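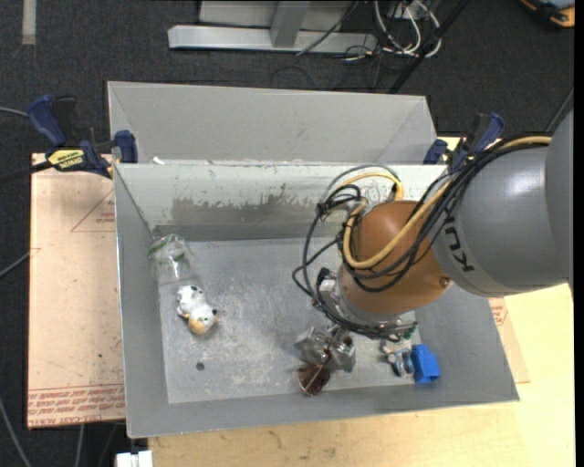

The robotics club at Dukwood College has spent most of the spring term on one problem, and it is a problem that any parent of a small child will know well: how do you tidy up a bin full of odd things when none of them are the same shape? The students' answer, or the start of one, is a picking project they have named Fanivholm, after a village in a story one of them wrote in primary school (the name stuck, and everybody has grown rather fond of it). The arm works over a big grey metal bin held in place with bar clamps, and the things it has to find are a proper jumble, among them a toy cow with black spots, a clear plastic container and a bright blue block with notches in it. Each piece has to be found, gripped, lifted and carried over to the second bin behind, and then the whole business begins again in the other direction.

Sum-yee Cheung, who is in her second year and leads the gripping side of the project, told us that the cow has become the club's favourite and also its greatest trial. "It has legs and a head and it never lands the same way twice," she said. "The block is much kinder to us. You can come at it from nearly any side and get something to hold on to." Clear plastic is harder still, she added, as the camera software tends to see the floor of the bin through it and decide there is nothing there to pick up.

The club meets after lessons in the old print room, and anyone who has walked past at half past five will have heard the cheering when a good run comes off — and the groans when it doesn't. Members have logged 700 tries so far this term, all of them written up in a shared notebook with a line or two on what went right or wrong, and they hope to reach 1000 before the summer break. Sum-yee says the notes from the failed tries have been far more use than the others, and the younger members now argue quite happily over who gets to write them.

Ailbhe Ó Dálaigh, who teaches computing and has looked after the club since it began, is keen to point out that very few of the students had written any code for a machine like this before they joined. They started in the autumn with paper sketches and a good deal of talk, and moved on to slow, careful practice moves over a bare bin before anything was put in it. "I wanted them to be a bit bored with it first," she said, laughing. "Then when it picks something up, they know exactly why it did."

The next step is the Ballent Shield, the regional schools' picking contest, which will be held in June. Each team is given a bin of objects it has not seen before and up to 30 minutes to empty it, with marks taken off for anything dropped or squashed. Dukwood has not entered before, and the students are still deciding who will run the controls on the day and who will stand by with the notebook. A small grant from the Kwan Fund will pay for the coach and for packed lunches, for which everyone is very grateful!

Families and friends are warmly invited to an open evening in May, starting at six, when the club will show Fanivholm at work and visitors can choose the objects for one of the runs. Please bring something small that you don't mind having dropped. Tea and cake will be served in the corridor, well away from the bins, and new members from any year group are welcome to come along and put their names down.

Reading time: 3 minutes
30 shares · 4 comments

Contact the news desk | © Dukwood College | Back to top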